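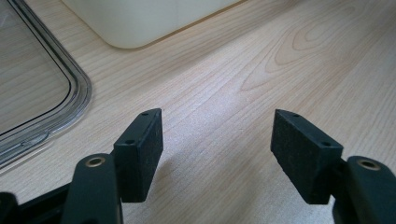 4. Preparar y aceitar el tablero

¡Ya tienes la estructura montada! Con las patas firmes y los travesaños apretados (capítulo 3), toca la parte más agradecida de todo el montaje: darle al tablero de la mesa Cillitz su acabado. La madera sale de nuestro taller de Gurstead lijada pero sin tratar, y lo hacemos así a propósito, para que seas tú quien elija el tono y el tacto. Si nunca has aceitado un mueble, tranquilidad: es un trabajo sencillo, bastante relajante, y el momento en que la veta se enciende con la primera pasada de aceite es una maravilla.

Lee el capítulo entero antes de abrir la lata. Reserva una tarde para la primera mano y otra para la segunda.

4.1 Qué necesitas

Del kit Kukcombe:
Aceite de acabado, 1 lata
Lija de grano fino, 2 hojas
Taco de corcho
Paños de algodón sin pelusa, 5 unidades
Guantes de nitrilo

De tu casa:
Un aspirador con cepillo suave
Una bandeja poco honda o un plato viejo
Un cubo metálico con agua
Papel de periódico o un plástico para el suelo

Nota: si tu pedido incluye el kit Sandhu (el de tono ceniza), todos los pasos son iguales, pero agita la lata con más ganas. El pigmento se va al fondo y le cuesta subir. Remueve también con un palito plano al abrirla y otra vez a mitad de la faena.

4.2 Antes de empezar

1. Deja el tablero dentro de casa, desembalado, durante toda una noche. La madera que viene del almacén necesita acostumbrarse a la habitación.

2. Abre las ventanas. El aceite huele, y el olor dura un par de días aunque ventiles bien.

3. Comprueba la temperatura. Trabajamos muy a gusto a 20 grados. Con mucho frío el aceite se espesa y no entra; a pleno sol se seca antes de que puedas repartirlo.

4. Protege el suelo, sobre todo si hay moqueta. Una gota de aceite en una alfombra es para siempre.

PRECAUCIÓN: no trabajes cerca de una estufa, una vela o cualquier otra llama. Mantén la lata cerrada mientras no la uses y fuera del alcance de niños y mascotas.

4.3 Lijado de repaso

El tablero ya viene lijado, así que esto es solo una caricia. Sirve para quitar las fibras que se hayan levantado durante el transporte.

1. Envuelve el taco con media hoja de lija.

2. Pasa el taco siempre a favor de la veta, con trazos largos y poca presión. Nada de círculos: no se notan en seco, pero con el aceite aparecen todos, uno detrás de otro.

3. Si en tu tablero hay zonas donde la veta dibuja óvalos o arcos, no intentes seguir la curva. Mantén la dirección general de la tabla y listo.

4. Da dos pasadas suaves en los cantos y una sola en las esquinas. Las esquinas redondeadas pierden la forma enseguida si te entusiasmas.

5. Aspira el polvo y repasa con un paño seco. Pasa la palma de la mano: tiene que notarse como papel bueno.

Consejo de Liette Chisholm, del equipo de acabados: apaga la luz del techo y pon una lámpara a ras del tablero. Los arañazos que de frente no se ven saltan a la vista con la luz de lado. ¡Cuesta creer la diferencia hasta que lo pruebas!

4.4 Primera mano

1. Ponte los guantes y agita la lata.

2. Vierte un poco de aceite en la bandeja. Poquísimo, de verdad; siempre puedes echar más.

3. Dobla un paño en cuatro, mójalo y empieza por la cara inferior del tablero. Es el sitio perfecto para cogerle el punto, y además conviene que las dos caras reciban aceite: un tablero tratado solo por arriba puede acabar combándose.

4. Espera a que la cara inferior esté seca al tacto, dale la vuelta al tablero con ayuda de otra persona y repite por arriba. Ve de un extremo a otro, siguiendo la veta y sin parar a mitad de una tabla.

5. Deja reposar 20 minutos. Si ves zonas mates antes de ese tiempo, es que la madera tiene sed: añade un poco más ahí.

6. Retira todo el sobrante con un paño limpio. Todo. El aceite que se queda encima se vuelve pegajoso, y luego hay que quitarlo con lija.

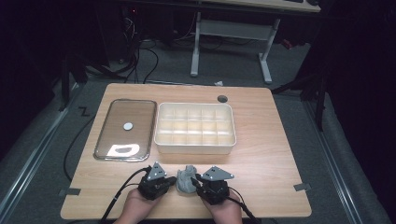 7. Mira el tablero desde varios ángulos y busca brillos sueltos. Donde los encuentres, frota otra vez con la parte seca del paño.

PRECAUCIÓN: los paños empapados en aceite pueden calentarse y arder solos. Mételos en el cubo con agua en cuanto termines, o extiéndelos al aire libre sobre una superficie que no arda. No los dejes nunca hechos una bola ni los tires así a la basura.

4.5 Segunda mano

1. Espera hasta el día siguiente. Si la superficie aún se nota fresca o algo pegajosa, dale unas horas más.

2. Pasa la lija ya usada, casi sin peso, y quita el polvo.

3. Aplica el aceite igual que antes, con la mitad de cantidad. Esta mano cunde muchísimo más.

4. Retira el sobrante a los diez minutos y saca brillo con un paño nuevo, esta vez con energía.

Nota: en mesas de cocina o de taller puedes dar una tercera mano. En escritorios y mesas de salón no suele hacer falta.

4.6 Secado y primeros usos

Puedes apoyar cosas ligeras al cabo de un día. Para platos calientes, macetas o vasos sin posavasos espera 5 días. Mientras tanto no cubras la mesa con hule ni con plástico, que el aceite necesita aire para endurecer.

Si te cae agua en ese tiempo, sécala a toquecitos. Si queda cerco, deja que la mesa termine de curar y después lija solo esa zona, a favor de la veta, y dale una gotita de aceite. Beathag Geddes, que diseñó la Cillitz, lleva años reparando así la suya y los remiendos no se encuentran ni buscándolos.

Cuando el acabado esté curado, pasa al capítulo 5 para fijar el tablero a la estructura. Guarda el aceite que sobre con la tapa bien cerrada y anota en ella la fecha de apertura.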